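# Where the Lids Go: Plilside Takes Stock of Its Storage Boxes
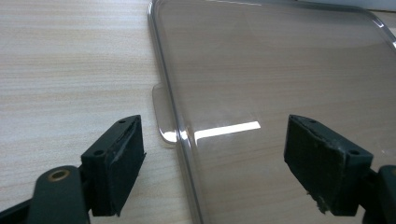

Storage boxes have a longer working life than most of the things kept inside them, and at Plilside, the shared office and workshop building managed by Emgate, the boxes had never been given much thought. They were bought as they were needed, filled, stacked, and carried from room to room. Their lids followed a separate course. A lid taken off at a desk tends to stay on the desk, and a clear one is easily overlooked. Laid flat on light wood, a large transparent lid lets the grain of the desk show through it, and often only the raised rim and a bright, rounded corner give it away. Papers are set down on top of it, and by the end of the week the box has gone back to its shelf uncovered.

In June, Emgate asked the building's tenants to take part in a full review of shared storage. The work was led by Malcolm Dunmore, who oversees supplies and furnishings for the building, and Ashraful Uddin, who manages the second-floor workrooms. Their instructions were brief. Every shared box was to be emptied, matched with a lid, labeled, and returned to a fixed place, and anything that could not be matched was to be set aside for a decision.

The review found 23 boxes in general use and 18 lids that fit them. The remaining boxes had been covered with cardboard, folded cloth, or nothing at all. In the drafting room, paper samples kept in an open box had faded along one side. In the supply closet, envelopes had picked up enough dust to be unfit for mailing.

"We had been replacing the contents of the boxes for years," Mr. Dunmore said. "It would have cost us less to look after the lids."

Matching proved slower than expected. Lids that look alike when stacked can differ slightly in the curve of the corner or the depth of the rim, and a lid pressed onto the wrong box will seem to fit until the box is lifted. Mr. Uddin's team set up a long table and tried each lid in turn, running a thumb around the whole edge before accepting the match. Small tabs received particular attention. On many lids the tab is the part intended for the fingers, and it is also the part most often bent when a full box is slid into a tight shelf. Staff were asked to turn the tab side toward the front of the shelf, where it can be reached without dragging the box out by its rim.

Each matched pair now carries the same number, written on a paper label on the short end of the box and repeated on the lid. Labels on the top surface were considered and rejected. Clear lids are chosen so that the contents can be seen from above, and a large label defeats the purpose.

Cleaning was kept simple. Lids were washed by hand in lukewarm water with a small amount of dish soap, rinsed, and dried with a soft cotton cloth. Abrasive pads were not permitted. Clear plastic scratches easily, and a surface that has gone cloudy cannot be wiped clear again. Old adhesive was softened with cooking oil and lifted off with a fingertip before washing.

For lids in daily use, the building adopted a plan drawn up by Honkanen, the design office on the ground floor. Three narrow upright racks were installed, one beside each group of shared desks. A lid that comes off a box goes into the rack at once, standing on its long edge, and the desk stays free for work. The racks were built by Fendier, a joinery tenant in the same building, from shelving left over after an earlier refit.

Mr. Uddin has observed that the racks changed habits sooner than any written notice had done. "People put a lid wherever there is a place for it," he said. "Before, the place was the desk."

Unmatched lids have been kept for the time being. Several now serve as drawer liners in the supply closet, and two of the larger ones are used as trays for sorting small parts. Tenants who discover a spare lid at home or in a cabinet are asked to bring it to the second-floor workroom, where the long table remains available each morning until 11:00.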